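6 January 2024

Small bedroom clear-out, round 2. Started with the cubby shelf becuase everything ends up there. Old chargers, a sock, birthday cards from Bakari. Why do I keep this stuff.

New rule, anything that isn't a book goes in a basket first, then I decide.
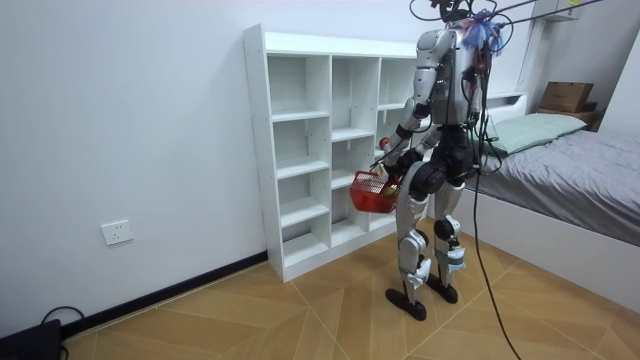
The white shelf and the red wire basket.

Wire is good, you can see whats in it without digging. Might get 2 more in February. Closet next. Not today. Gerardo wants his drill back too, must look for that.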